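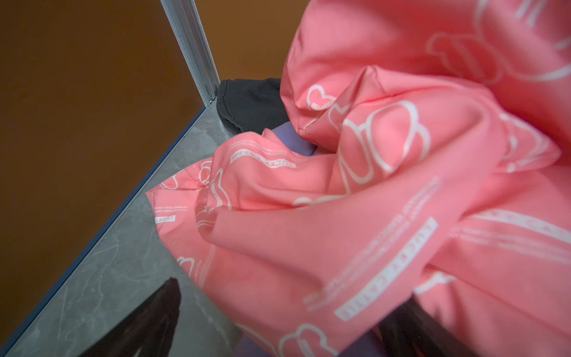
Wrist view, pink printed cloth on the grey marble-pattern top.

2 min read

Teaching cloth folding by hand-guiding: how many demos, and why does it grab two layers?

Cristóbal Zapata
I'm recording folding demos by pushing the arm through the motion myself. The policy is fine on a plain tea towel, but with the pink printed cloth it closes on two layers or misses the edge. I have 31 demos, all started from a heap like the one in the photo. Do I need more, or am I doing them wrong?

Siver
Both, I'd say. We had about 700 before heaps worked at all. Start with the cloth nearly flat and make it messier in stages. Go for a free edge every time – in your photo that's the frayed one on the left flap – and approach it from the same side. If you sometimes grab a fold in the middle, the policy learns that too.
Also clear the other things off the top. You have dark grey cloth and something lavender under the pink, so a pinch there could pick up either.

stuna_k
just get more data

Van Acker
I'd drop hand-guiding for this. Your own arm gets into the other camera views and you end up pushing harder than the motors would. With a leader arm you only see what you feel like looking at, so cover the bench with a screen and work from the wrist view. If you can't find the edge in it, the policy won't either. Throw away any demo where you had to regrasp more than twice.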